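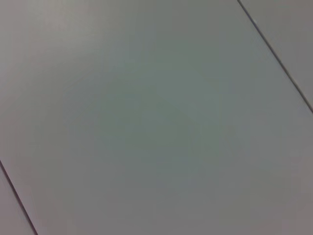 ## 4. Setting up the water softener

By now the Clundent 44 should be standing where you mean it to live, with its pipes connected and its lid off. If it's still in the hallway with a coat on it, go back to section 3.

Read the whole of this section once before you touch anything. It takes a few minutes. Draining the brine tank in order to start again takes most of an afternoon and a wet sleeve.

### 4.1 Before you start

You will need:

- two bags of tablet salt (see 4.3)
- a bucket
- a jug
- the hardness test strips from the small white envelope
- the plug-in transformer, which is in the same box as the drain hose and not, as the first printing of this manual claimed, in the box with the feet

Check that the bypass valve is still set to BYPASS. The handle should lie across the pipe. If it lies along the pipe, somebody has been helpful. Turn it back.

**Caution:** Do not plug in the softener while the lid is off and the float is out of its tube. The motor will look for its starting position, fail to find it, and go on looking.

### 4.2 Finding out how hard your water is

1. Run the cold kitchen tap for two minutes. If your kitchen tap has a filter, use another tap. A filtered sample will tell you about the filter.
2. Fill a clean cup.
3. Dip one test strip for a single second, shake it once, and lay it flat.
4. Wait one minute and compare the colour with the chart on the envelope. Do this in daylight. Under a warm bulb every strip looks like Stasville.
5. Write the number down. The inside of the lid has a space for it.

Stasville, for those lucky enough to live elsewhere, is where we test everything. The water there leaves a ring in a kettle by the second cup. If your reading is higher than the top square on the chart, your water is harder than ours, and you should ring the helpline before going on. Arlo Brannigan, who answers it, likes to hear of these cases and will ask for your postcode.

*Note: water suppliers publish hardness figures, but they may give them in different units from ours. Use the strip.*

### 4.3 Filling the brine tank

1. Pour one jug of clean water into the brine tank. This first fill is the only time you add water by hand. The softener sees to it afterwards and does not care for assistance.
2. Seat the float in its tube. It should drop and rise freely when you lift it with a finger.
3. Add tablet salt until it reaches the line marked FIRST FILL.
4. Put the small inner cover on the float tube. Leave the main lid off for now.

Use tablet salt made for water softeners. Block salt doesn't fit. Table salt fits beautifully and sets like a pavement. Dishwasher salt will work in a pinch but costs a good deal more, and the grains find their way into the tube. Rock salt and de-icing salt contain grit. Each November we get calls from customers who bought one big bag for the tank and the drive, and we sell quite a few replacement valves as a result.

**Caution:** Do not fill the tank to the brim. Salt packed above the upper line can form a crust with a hollow beneath it. The tank looks full, the softener finds no brine, and your kettle is the first to notice.

### 4.4 Programming the controller

The controller is called the Imen. It has three buttons and one opinion, which is that you meant to press the middle one for longer.

1. Plug in the transformer. The display shows 704 while the motor finds its starting position. This is the version of the software and has nothing to do with your water.
2. Wait until the display shows a clock. Press nothing before then.
3. Hold the middle button until the hours flash. Set them with the left and right buttons.
4. Press the middle button briefly. Set the minutes.
5. Press it briefly again. The display shows **H**. Enter the hardness number you wrote inside the lid.
6. Press it once more. The display shows **P**, for people. Enter the number in the household. Count teenagers twice.
7. Hold the middle button until the display beeps and goes back to the clock.

If you leave the buttons alone halfway through, the Imen forgets everything and returns to the clock without remark. Begin again at step 3.

The softener regenerates at two in the morning, when it's assumed you won't want a bath. Each regeneration sends up to 17 litres down the drain. To change the time, see 6.2. The Imen doesn't know about British Summer Time, and you will need to tell it.

### 4.5 First regeneration

1. Put the end of the drain hose in the bucket for the moment.
2. Open the bypass valve **slowly**, a quarter of the way. You will hear air. Let it finish.
3. Open the valve fully, so that the handle lies along the pipe.
4. Look at every joint with a torch, then feel under each with a dry piece of kitchen paper. Kitchen paper finds leaks that eyes don't.
5. Move the drain hose to its proper outlet and clip it there.
6. Hold the left and right buttons together until the motor starts.
7. Fit the lid.

Don't run the hot taps while this is going on. The cold may come out faintly yellow for a short while afterwards. This is dust from the resin. Run the nearest cold tap until it clears.

**Note:** Your hot water cylinder is still full of hard water. It will be a day or two before the shower feels different. Please wait until then before ringing to say that it doesn't.

### 4.6 If something isn't right

| What happens | What to do |
|---|---|
| Display blank | Check the socket is switched on. Then check the transformer is pushed fully into the back of the Imen. |
| Display stuck on 704 | Unplug, seat the float again, plug in. |
| Water still hard after three days | Check the bypass handle. It is nearly always the bypass handle. |
| Water tastes salty | Run a second regeneration. If the taste remains, the drain hose is kinked. |
| Steady trickle from drain hose | Turn to BYPASS and ring us. |

Owners replacing an older Sengar 500 should keep its drain clip, as it's better than ours. The old transformer looks identical to the new one and must not be used.

Manual text revised July 26, 2018. Section 5 covers topping up the salt.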